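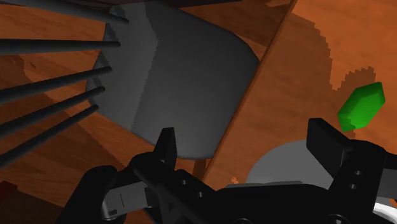
Wood-grain surface, orange-brown, render.

17th November. Brasta finish trial, oil batch 3

Weighed the offcuts again before starting. Panel A is 778 g, panel B 582 g. Both have sat in the Braltow store since August, so moisture should be level with the shop by now. Meter agrees to within half a point on A. B reads higher at the knot end; ignored the knot end.

Sanded both to 180 along the grain, then a damp wipe and a second light pass. B raised more than A. The end grain on B still feels rough and will need 240 if we keep it.

First coat: Tak oil, thinned, 50 ml per panel, rag applied. Left 20 minutes, wiped off. Colour shift on A is towards orange, stronger than on the August samples. Possible causes are the new tin or the finer sanding. Cannot separate the two from this run. Should have kept one strip at 120.

Streaks: the dark grain takes the oil faster and goes matt first. Wiping across the grain evened it out on A. Wiping along it left B patchy, and a second wipe did not help.

Masking tape lifted a little colour on the test strip. Use the low-tack roll next time, or cut the strips apart before coating.

Skivimeck rack: shelf two is out of level and the panels creep forward. Shimmed for now with card. Needs a proper packer.

Weights after wiping not taken, balance was in use. Take them before coat two and note the gap in the table.

To do
Coat two on A only, same volume.
Strip 106 back to bare wood and redo at 120.
Order rags.
Check the lid on the old tin, it was not seated.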